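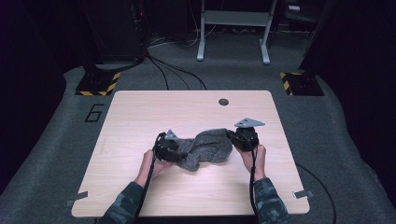 Grelus, the furniture rental firm, is withdrawing the phrase "folding station" from its catalog, starting in December. The product in question is a table. It has a square light wooden top, rounded corners and a small round hole for cables near one edge, and a knitted gray cloth can be folded on it about as well as on any other flat surface. Customers had been told to expect more.

The claim that a dedicated surface would cut laundry time came from a trial run by our retail partner, Stostley, in 18 homes. We have read the results again. Most households folded faster in the first week and went back to their old pace by week 4 - and several had moved the folding to the bed by then. We do not think that supports the wording we used, or the higher price.

The table will now be listed as the Onu side table, at the same monthly rate as our other small tables. The 600 customers who rented it under the old name will be credited the difference on their next bill.

Grelus has also dropped plans for a matching sock tray. A supplier, Vestia, had offered us 1,000 of them. We asked what the tray did that a table did not, and are still waiting for an answer.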